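4.2. Penalizaciones en pista y la paciencia del comisario

Vuelvo ahora a lo que me quitó el sueño durante buena parte de agosto: por qué dos salidas de pista casi calcadas acaban, una en sanción de tiempo y otra en una simple advertencia. En el campeonato de turismos de Stillommont revisé 2,017 incidentes anotados en las hojas de dirección de carrera y me quedé con 89, los que tenían telemetría completa de los dos coches implicados. Es poco, lo sé, pero prefiero pocos casos bien documentados a un montón de notas escritas con prisa después de la bandera a cuadros.

Para codificarlos usé la escala Hasinov, que va de 1 a 5 según la responsabilidad que se le atribuye al piloto que ataca. Un 1 es un toque sin culpa clara; un 5, una maniobra que nadie en el paddock defendería (¡y aun así siempre hay quien la defiende!).
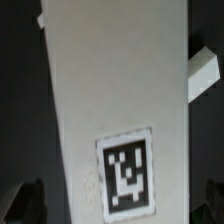
Figura 1. Panel blanquecino con marcador fiducial cuadrado.

Lo primero que me llamó la atención fue el peso de la vuelta en la que ocurre todo. Yo esperaba más severidad al final, cuando hay puntos en juego, y encontré lo contrario: en la primera vuelta los comisarios perdonan mucho, en el tramo central castigan con ganas y en las últimas vueltas vuelven a aflojar. Mi lectura es que una sanción tardía altera el podio sin dejarle al piloto margen para responder, y eso incomoda a quien firma la decisión. Puede que me equivoque - los informes casi nunca explican el razonamiento completo - pero el patrón se repite en Zurum y en Wike, dos circuitos que no se parecen en nada.

En Zurum, además, está la horquilla. Llegan a ella frenando desde muy arriba, el que va por dentro bloquea, el de fuera cierra la puerta y ya tenemos expediente. Separé esos casos del resto porque me inflaban la categoría 4 de una manera escandalosa.
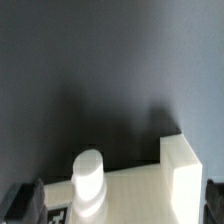

Figura 2. Plataforma de color blanco crema ante una pared gris con sombra difusa.

El segundo resultado tiene que ver con la reincidencia. Un piloto que ya carga puntos en la licencia recibe, ante un contacto de la misma categoría, una sanción más dura que otro con el expediente limpio. El reglamento lo permite, ojo, solo que no dice cuánto debe pesar ese historial, y cada panel de comisarios lo resuelve a su manera. En las carreras del sábado, con parrillas más cortas, el efecto casi desaparece. No tengo una explicación buena para esto y prefiero dejarlo abierto.

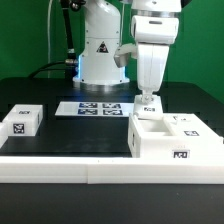 También probé a incluir el importe de las multas, con un tope de 2,000 por incidente, pero la variable aportaba muy poco: casi todas se imponen por infracciones en el pit lane y apenas se cruzan con las colisiones. La saqué del modelo final. En la sección siguiente repito el análisis sin la horquilla de Zurum y comparo los dos ajustes categoría por categoría.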